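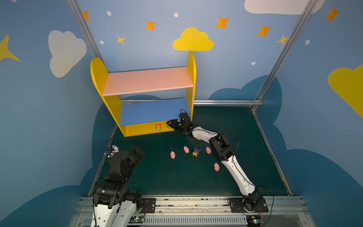 Two-arm cells: FAQ

Home | Rules | FAQ | Contact

May both arms reach into the same area?
Yes, one at a time. The second arm stays folded near its base until the first is clear.

How should cables be run?
Leave a loop at the gripper — enough for full reach.

How often are base bolts checked?
Every 2,000 cycles, and after any collision.

What is the speed limit during set-up?
10 per cent of rated speed.

Shares: 45

Related
Wunness cell checklist
Pestow gripper notes
Truvau stop button rules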